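Apontamentos da aula 3 — Arrumar a fruta pequena na mesa
Curso livre de Economia Doméstica, Tirley

Antes de mais, obrigada a quem mandou dúvidas depois da aula passada. Respondi a quase todas por mensagem, mas a da Heidrun Mayrhofer (lavar a fruta logo que se chega a casa ou só antes de comer?) merece ficar escrita: só antes de comer. A humidade que fica na casca encurta-lhe a vida, e com os tomates cereja isso nota-se bem depressa. Se alguém não resistir a lavar tudo no sábado, à volta do mercado, então que seque peça a peça com um pano. Eu própria já desisti.

Hoje ficamos na fruteira. Parece assunto pequeno, eu sei, mas passo a vida a ver fruta boa estragada no fundo de uma taça funda, esmagada por tudo o que lhe puseram em cima! Prefiro de longe um prato largo e baixo. Vê-se o que há, chega lá o ar e ninguém se esquece de uma lima durante três semanas.

O que costumo fazer em casa é despejar primeiro tudo em cima da toalha, à frente do prato, e só depois escolher. Os citrinos vão primeiro, são os mais firmes e aguentam companhia. Depois os longans, ainda com casca. Os tomatinhos ficam para o fim, por cima ou encostados à borda, onde nada lhes pesa.

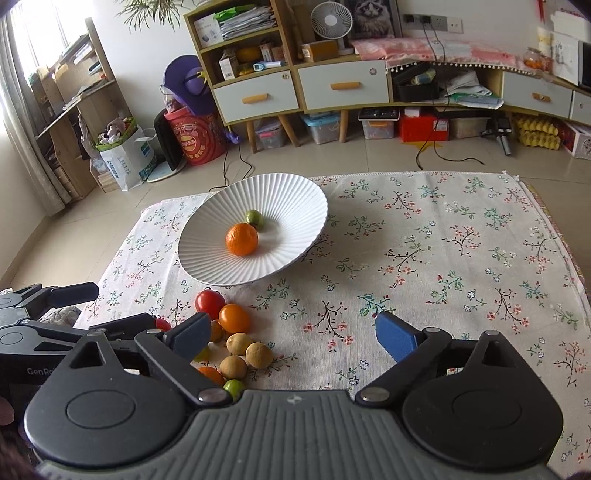
Fig. 1. Tangerina e lima já no prato oval; tomates cereja e longans ainda sobre a toalha.

Uma palavra sobre os longans, que alguns de vocês não conheciam (o Remo Egger perguntou-me se eram batatas novas, e olhem que de longe percebo a confusão). São parentes da líchia, com casca fina e acastanhada, polpa translúcida e um caroço escuro que não se come. À temperatura ambiente duram poucos dias. No frigorífico, num saco com furos, aguentam bastante mais.

Já o tomate é o contrário, gosta de estar cá fora enquanto amadurece e perde sabor com o frio. Só o guardo no frigorífico quando está mesmo no ponto e sei que não o vou comer no dia seguinte. A lima fica bem nos dois sítios, embora na mesa a casca endureça ao fim de uma semana — para espremer ainda serve, para raspar já não.

E a toalha? Se for estampada e de algodão, ponham o prato bem assente e vejam se não há nenhuma peça rebentada por baixo. O sumo de tomate sai com água fria e sabão, desde que se trate logo. Nada de água quente antes disso.

Para a próxima aula: tragam um prato largo de casa e 3 tipos de fruta pequena, 2 peças de cada chega. O Florian Marti ficou de trazer as etiquetas. Vamos também falar de bananas, que deixei de fora de propósito porque dão conversa para uma tarde inteira.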